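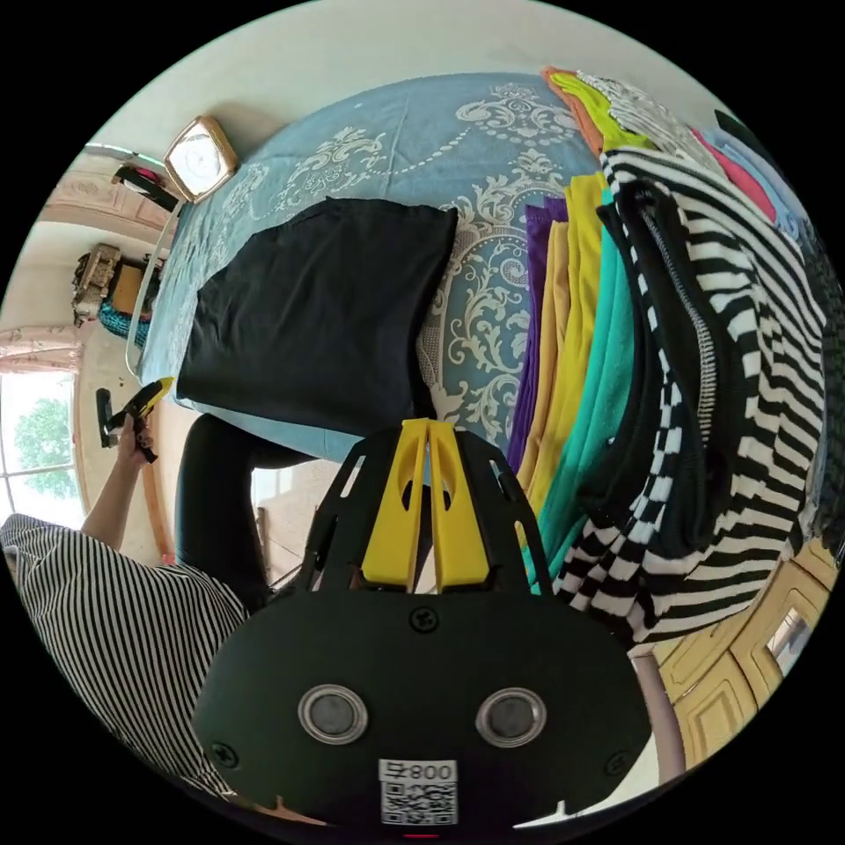 About Flelladeck

Flelladeck teaches people how to look after the clothes they already own. We run evening and weekend classes in Traven and Skesby on washing, drying, folding, storing and basic mending, and we answer a lot of email about moths.

We have been called a lifestyle company, a sustainability school and, in one local newsletter, a "wardrobe wellness studio." We would like to be called a laundry school. If that sounds dull, the classes may not be for you, though a fair number of people who thought so have come back for the second course.

How we started

Lewis Leckie spent 11 years working for dry cleaners, first behind the counter and later at the spotting table, where stains are treated by hand. Most of what came in was damaged before he saw it. People had scrubbed wine with salt, soaked wool in hot water and vinegar, or ironed a grease mark into a shirt for good. When he asked where they had picked up the idea, the answer was usually a relative, a magazine or a video with a lot of views.

He started keeping a notebook of these tips and trying them on scrap fabric at home. The notebook now has 116 entries. A few of them work well. A larger group do nothing much one way or the other, and the rest will cost you a sweater. He taught the first Flelladeck class out of that notebook one December, in a rented room on Ritchie Street with bad heating, and we still use the same room. The heating has been replaced.

What we doubt

We get asked what our philosophy is. We don't trust philosophies about socks. Here is a list of things we have trouble believing, and students are welcome to argue with any of it.

That everyone should fold the same way. Standing clothes on edge in a drawer suits some drawers and some people. If yours are deep and you dress in the dark, a plain pile may serve you better. We teach several folds and don't much care which one you keep.

That you should own a certain number of things. We have seen the lists. A nurse with two small children and a retired man who gardens don't need the same closet, and we can't see how a stranger would know the number for either of them.

That more detergent means cleaner clothes. Too much of it stays in the fabric, and towels are where you'll notice it first. The cap on the bottle is generous. Try using less for a month and see if you can tell the difference.

That vinegar fixes everything. It has its uses. It is also a weak acid, and people pour it over things that don't like acid.

That cedar blocks will keep moths out. They smell nice. We wouldn't trust a good coat to them. Clean clothes in a closed bag have served us better than anything scented.

That "dry clean only" always means what it says. Sometimes it does, and a lined jacket is a poor place to find out. Sometimes the maker has picked the most careful label available. We spend most of one evening on telling the two apart, and even then our answer is often "test the inside of the hem."

We also doubt ourselves from time to time. Until a couple of years ago we told people to turn every dark garment inside out and wash it cold, every time. We still suggest the first part. The second part we have softened, having smelled some of the gym clothes that resulted.

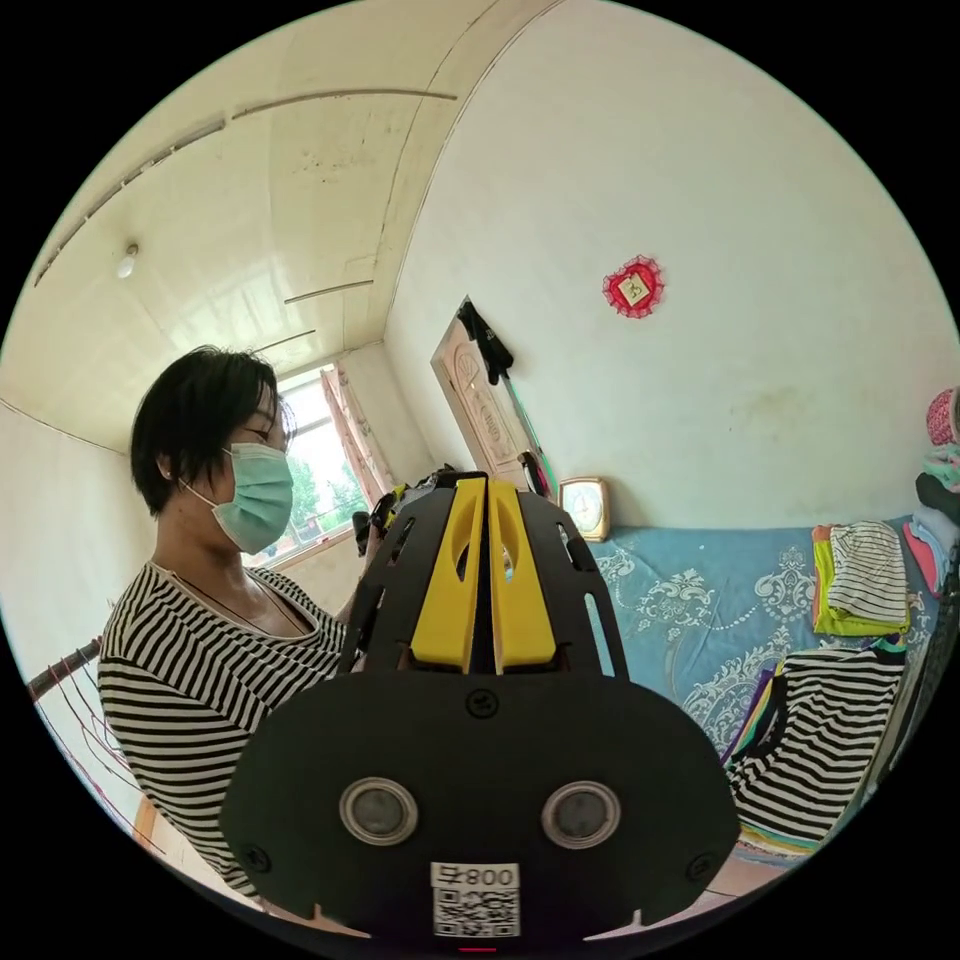

What we teach

There are 4 courses. Each one can be taken alone, and the order only matters if you plan to do all of them.

Washing and Drying. Sorting, water temperature, reading care labels, getting along with a machine you didn't choose. Bring something you are afraid to wash.

Folding and Storing. Drawers, shelves, suitcases, seasonal storage, fitted sheets. We will show you the fitted sheet method everyone asks for. We will also show you the one we use at home, and it involves a certain amount of stuffing.

Stains. The longest course and the messiest. You'll leave with a shorter kit than the one you came in with.

Plain Mending. Buttons, hems, small holes in knits and big holes in work pants. No embroidery. There are good embroidery teachers in Skesby and we are happy to give you their numbers.

We don't issue certificates. We tried it for one season and found people were putting them on resumes, where we aren't sure they meant anything.

What we don't do

We don't sell detergent, hangers, bins, labels or drawer dividers. We have been offered free products and a cut of sales on several occasions. It seemed to us that a teacher with a box to sell would start finding that students needed boxes.

We don't come to your house and throw things out. Companies will do this, and some of their customers are pleased. We hear from the ones who went looking for a winter coat later.

We don't publish before-and-after pictures of closets. A closet can be made to look good for an afternoon by anyone with a spare bed to put things on.

Does it work?

We are asked this and we wish we had a better answer. We sent a survey to the last 200 people who took a class, and those who replied were mostly kind about it. But people who liked a class are the ones who answer surveys, so we haven't put a percentage on the front page. Several said they were doing less laundry than before. One said her husband now does it, and gave us the credit. We don't think we earned it.

Visiting and contact

The Traven classroom is on Ritchie Street, up one flight of stairs, with a side entrance if stairs are a problem. Please write ahead so we can unlock it. Skesby classes move between rooms, and the address is on your booking email. Questions about a particular garment are fine by email. Send the fiber content off the label if there still is one.

Page last updated May 21, 2022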